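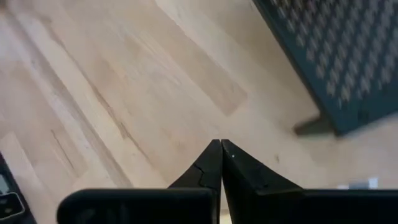
MEDIA RELEASE

Clelleck Comets name fan-voted Player of the Decade shortlist, brace for letters

The Clelleck Comets Basketball Club will ask its supporters to choose a Player of the Decade this winter, a decision the club reached after a long meeting and against the advice of several people who have met its supporters.

Voting opens in June at the club website and at the canteen window on home game nights. The winner will be announced at half-time of the final home game against Fedmont, traditionally the best-attended fixture of the season and the one most likely to have a working scoreboard.

The shortlist takes in the club's leading scorer, its leading rebounder, the point guard who ran the offence through both finals campaigns, and a back-up centre whose whole case rests on one block against Skirkero. Members will recall the block. Members who don't will have it explained to them.

"We thought about letting the coaches decide," a club spokesperson said. "The coaches thought about it too, and asked that we put it to a public vote."

Candidates must have played at least 2 full seasons in Comets colours. Pre-season games don't count, nor does the exhibition match in Akbari, which the league has never recognised and which the club would rather not discuss until the matter of the trophy is settled.

Each member gets one vote. Non-members may also vote, at a weight to be decided by the club and defended by it at some length. Players may vote for themselves but are asked to show some restraint about it in the change rooms.

The leading scorer starts as favourite, having passed 2000 career points in January with a free throw that hit every available part of the ring. The club stopped play for a presentation. Skirkero, who were ahead at the time, waited politely and went on to win.

The rebounder's supporters have already been in touch. They point out that somebody had to collect the misses, and that there were a fair few of them to collect.

Recent form will be on show before polling closes. The Comets sit second on the ladder with 2 home games to play, having lost only to Fedmont and, less explicably, to Akbari, who had six players and a borrowed coach. The team has since worked on its zone defence – or has at least been told where to stand.

The Fedmont game tips off at 7.30 pm, with the juniors on court from 5 pm. The stadium holds 800, including the bench behind the pillar, for which tickets are sold at a discount and without refunds. Supporters coming by car should use the northern gate, as the southern one is still being repaired and has been since the previous Player of the Decade was a rookie.

Fedmont supporters are welcome and will be seated together at the far end. They are not eligible to vote, although the club expects they will have a view.

Club tickets and voting forms are available from the Clelleck Comets office during business hours, or from the canteen once the pie warmer has been seen to.

ENDS

Media enquiries: Clelleck Comets Basketball Club office. Interviews with shortlisted players can be arranged after training. The back-up centre is available at any time.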